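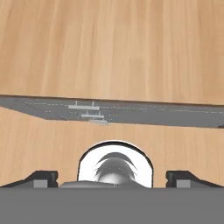
Section 3. Oiling and Maintaining a Solid Wood Work Surface

3.1 Before You Start

Cirine hardwax oil is supplied ready to use. Do not thin it. One 12-ounce can covers a standard Rukby desk top with two coats on the upper face and one coat on the underside.

Store the top flat, indoors, for 48 hours before finishing. The room must be between 60 and 80 degrees F during application and drying.

You will need:
Sandpaper, 120 and 180 grit
Sanding block
Vacuum with soft brush
Lint-free cotton cloths
White nylon pad
Nitrile gloves

CAUTION: Cloths wet with oil can heat up and catch fire without a flame. Lay used cloths flat outdoors to dry, or place them in a metal container filled with water and closed with a lid. Never leave them in a pile.

3.2 Preparing the Surface

1. Remove all hardware from the underside. Keep screws in the bag marked 647.
2. Sand the upper face with 120 grit, moving with the grain only. Use light, even pressure.
3. Wipe the surface with a cloth dampened in clean water. Let it dry for one hour. The grain will rise slightly.
4. Sand again with 180 grit until the surface feels smooth.
5. Round the edges lightly by hand. Two passes are enough.
6. Vacuum the top, then wipe with a dry cloth.

Note: Do not sand finer than 180 grit. A polished surface takes up less oil, and the finish will wear unevenly.

3.3 Applying the Oil

1. Stir the can with a flat stick for two minutes. Do not shake.
2. Coat the underside first. Pour a small amount onto the wood and spread it with the nylon pad.
3. Wait 15 minutes. Wipe off all oil that has not soaked in.
4. Let the underside dry for 12 hours, then turn the top over onto clean blocks.
5. Coat the upper face in the same way, working in strips along the full length of the grain.
6. Check the surface from a low angle. Wipe any shiny patches until the sheen is even.
7. Let dry for 12 hours. Apply a second, thinner coat and repeat step 6.

Note: End grain absorbs more oil than the face. Apply extra to the ends until it stops soaking in, then wipe dry.

3.4 Curing

The surface can be used with care 24 hours after the last coat. Full hardness is reached in roughly two weeks. During this period:

Do not use water or cleaning products on the surface.
Do not cover the surface with mats or plastic sheet.
Lift objects. Do not slide them.

3.5 Routine Care

Clean with a damp cloth and dry at once. For greasy marks, use Plusier wood soap diluted as shown on the bottle. Do not use ammonia, bleach or scouring powder.

Re-oil when water no longer beads on the surface. For a desk in daily use, check every July. To spot-repair a scratch, sand with 180 grit along the grain, wipe clean and apply one thin coat to the area.

For replacement hardware, order kit 1570.

Section revised 26 November 2020. Technical review: Z. Seyoum, C. Poirier.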